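Open day at Lukeck – toast, robots, sore feet

Quick one before I forget it all. Went to the Lukeck open day on 3rd November, got back late, typing this with a cup of tea going cold.

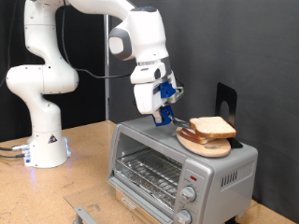

Drurkix had already been round in the morning and reckoned the whole thing was a waste of electricity, that a toaster with a lever does the same job and no one has to program it. Fair enough. I've had that argument with Drurkix before, about dishwashers, and lost.

But I don't think the toast is the point. Or not all of it. More on that in a bit.

Getting there first. Parking hopeless. The sign said 300 spaces and I would like to meet whoever got one of them. Ended up on the verge past the roundabout and walked back, 40 minutes late for the first slot, which meant I missed the welcome talk and went straight in to the demos. No great loss by the sound of it. Slides.

They'd spread things over the ground floor, one bench per project, with a card on each saying what it was meant to be doing. Some of the cards were very good. Some were plainly written for other engineers and I gave up halfway through the first line. The kitchen bench had a proper queue so I joined it, on the grounds that queues know things.

White arm, curving over towards a toaster oven, gripper with blue fingers holding a metal spatula. Two slices of bread on a round board on top of the oven. The job on the card was pick up bread with the spatula, move bread, put bread down. Which you'd think, well, yes. I do that half asleep.

Then you watch it and start noticing how much is going on. The blade has to go in almost flat. Too steep and it shoves the bread along the board, too shallow and it rides over the top. And the arm isn't holding the bread, it's holding a tool that's holding the bread, so every little wobble at the wrist gets bigger by the time it reaches the end. I asked about that and the answer was basically yes, that's the whole problem. They've been at it since February.

It missed the first time I watched. Went over the top of the crust and stopped. Someone behind me laughed, a bit unkindly I thought. Second go it got the blade under and up came the bread, wobbling, and over it went and down. A small cheer! I may have clapped. A child near the front asked if it could do jam and was told not yet.

What I liked was how slow it was. You see the clips online and everything's speeded up, music on top, and you come away thinking these things are whizzing about making dinner. Stood next to it for real it's more like watching somebody very careful learning to use chopsticks. Long pause. Tiny correction. Another pause. I found it oddly tense. My tea break was over before I noticed, and I hadn't had any tea.

They'd done 514 tries at the bread lift so far, according to the sheet taped up by the door, with the good ones and bad ones all logged. I wish I'd copied down the split. I didn't, I was being moved along. Sorry. If anyone reading this was there and did, put it in the comments.

Other benches, very quickly:

Skukus – a sorting thing for small parts. Fast, noisy, did the same bin over and over. Impressive for a minute and then I'd seen it. The crowd there was mostly people who clearly buy this sort of stuff, all asking about servicing.

Xu – this was the cloth folding one. Tea towels. It had a really bad time with a stripy tea towel and a perfectly nice time with a plain one, and the person running it was very open about not being sure why. I'd have stayed longer but there was nowhere to stand.

There was a third one on the way out, something to do with labels, but it was being restarted both times I went past so can't comment.

Had a go at driving an arm by hand as well, on a practice bench in the back corner. You move a handle and the arm copies you. I was supposed to stack cups. I am not going to say how it went. What I will say is that it gave me a lot more respect for the bread one, becuase I had full use of my own brain and two working eyes and still knocked the lot on the floor.

So, Drurkix and the lever. I thought about it on the walk back to the car. If all you want is toast then obviously, buy a toaster, don't build an arm. What they're after is the spatula part, getting a machine to use an ordinary tool made for a hand, on food that bends and tears. Bread today, and then maybe an egg, or a fish fillet, or lifting something hot out for someone whose grip has gone. My aunt can't manage an oven tray any more. She'd put up with slow.

Whether it ever gets into a normal kitchen I've no idea. I asked about cost and got a very long answer with no number in it. Somebody else in the queue said 3,000 would be about their limit and there was a lot of polite looking at the floor.

Practical bits if you're thinking of the next one. Get there early. Wear flat shoes, it's concrete throughout. The cafe took cards only and ran out of everything exept flapjack by two. Toilets are up the stairs on the left, the ones by reception are staff. Free to get in but you do need to book, they were turning people away at the desk.

Next open day is in February, they said, and the kitchen bench will be back, hopefully on to eggs. I've put my name down. Drurkix says no but has asked what time it starts.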